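4. Recording a practice set with the hand-held gripper

Read section 3 first. The Stumel software must be installed on the club laptop before you begin.

4.1 Before you start

1. Charge the battery pack. The gripper will not record below the second light.
2. Put in an empty memory card and close the cover until it clicks.
3. Squeeze the handle fully and let go, three times. Both fingers should move the same distance. If one lags, go to section 6.
4. Wipe the lens with the dry cloth from the kit.

Caution: Do not use cleaning spray on the fingers. It makes the ribs slick, and a new pair takes weeks to arrive.

4.2 Picking up a bottle

Each team records 50 pickups for its first set. Leave the other things on the table where they are - the Rainer task is scored on a crowded table, and practice sets should match it.

1. Hold the gripper level and press the record button once.
2. Bring the fingers in low, one on each side of the bottle.
3. Squeeze slowly until the bottle is held.

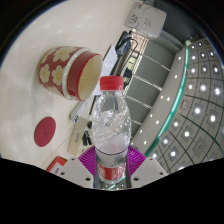
4. Lift to the height of your elbow, pause, and set the bottle back down.
5. Press the button again to stop. Wait for the beep before you move.

Note: Keep the cap screwed on tight and the bottle away from the laptop.

4.3 Saving the set

1. Move the card to the laptop and open Stumel.
2. Name the folder with your team name and set number, such as Zudis-2.
3. Delete any clip in which a hand covers the lens.

The shared drive holds 2,000 clips per team. If yours is full, ask Žydrūnas Pētersons in room 515 to archive the January sets.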